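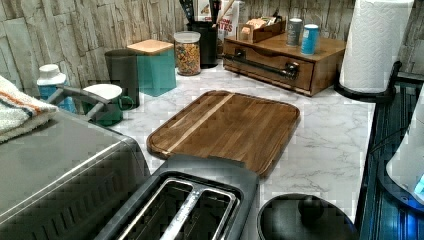 How to Clear a Kitchen Counter Without Moving House

My counter collects things the way a coat collects cat hair. Every January I vow to keep it bare, and by breakfast there's a mug on it. What follows takes me the length of one podcast, including the part where I stand there resenting the toaster.

1. Unplug and let everything cool

Toaster first, then anything bigger that makes heat. Drink your coffee while you wait. Wash the mug when you're done, or it will still be there next January.

2. Evict the small stuff

Mugs, bottles, canisters, all of it onto the table. If you can't say what's in a canister, open it. Mine once held a Kurketti warranty card and 5 dead batteries.

3. Deal with the crumbs

Hold the toaster over the sink, pull out the crumb tray if it has one, and shake. No forks in the slots, please. My neighbor Celeste Cabral swears by a dry pastry brush for the rest, and she's right, though I've never told her so.

4. Wash the towel

A dish towel draped over an appliance is not storage. It also shouldn't be anywhere near something that's about to get hot. Laundry, then a hook.

5. Wipe from the back forward

Rough stone-look panels hang on to dust and grease, so go over them with a soft brush before you touch the counter. Warm water and a drop of dish soap will do for most countertops. Skip the vinegar if yours is real marble.

6. See to the cutting board

Wash it, dry it, stand it on edge overnight. Next day rub in food-grade mineral oil, wait 2 hours, and wipe off the extra. A board with a raised rim needs a corner of the rag worked in along the edge.

7. Put back what you use daily

Leave some elbow room by the board for chopping. The rest goes in a cupboard, where you can ignore it properly.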